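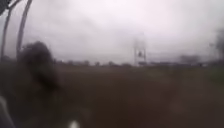 Skustent Yard Rover -- outdoor rounds unit for sites with a lot of ground and not many people to walk it. Built for storage yards, plant perimeters, pump stations, farm depots. It drives a set round, sends a live view back to the desk, and flags anything the person on shift has asked it to flag. Open brown ground under a gray sky, a low line of trees a long way off, one pale lattice structure standing up over the horizon -- most of a round is like that, and a soft picture is enough for it. For close work, gauges and labels and so on, order the detail camera (see Options).

What it does
Repeats a taught route. You drive it once by hand, save it, name it. Up to 50 saved stops per route.
Stops where told, looks, moves on.
Calls the desk if it can't get past something. It will not try to be clever, it waits.
Keeps a log the next shift can read without training.

What changes for your crew
Fewer walks in bad weather, mostly. The Brandes depot at Melside put in 2 units in February and took the outer fence walk off the night sheet. Same number of people on shift. The walk used to eat the middle of the night, now one person watches the round from the desk and goes out when there is a reason to go out. They still do one full walk on foot per shift and we recomend you keep that too.

Expect some grumbling the first couple weeks. The main complaint at Melside was alerts -- too many, all the same volume. Turn most of them off at first, add back what the crew asks for. Second complaint was people feeling watched. The unit can be set to skip break areas and parking, and we suggest you do this before the first round and tell everyone you did it. Put the route map up on the wall.

Somebody has to own it, too. Wiping the lens, checking the wheels, clearing the dock. Put it on the job sheet with time against it or it won't get done.

Operator training
4 hours, on your site, your ground. Half at the desk, half outside. No computer background needed. Anybody who can drive a yard truck can drive this. Night crew gets its own session, please don't send them in on their day off for it.

In the box
Rover unit
Dock and cable
Desk screen with stand
Hand controller, 2 spare batteries for same
Laminated start/stop card -- hang it by the dock

Options
Detail camera, for gauges, tags and lock checks
Beveck mud wheels, set of 4. Get these if your yard is unpaved. Worth it
Second dock
Spare desk screen

Before you order
Walk the route yourself and note curbs, ditches, gates that are kept shut. The unit does not open gates. Check signal at the far end of the yard, thats where most installs get held up. Talk to the people who do the round now, they know where it floods.

Not for use on public roads. Not a replacement for a guard or for your lone worker procedure.

Delivery and support
Ships from our Beveck warehouse on a pallet, forklift or tail lift needed. Phone support covers night shift hours. Wheels, lens covers and dock cables kept in stock, other parts on request.

Price on request, send us a sketch of the site with your message -- a hand drawn one is fine.

Page updated March 27, 2022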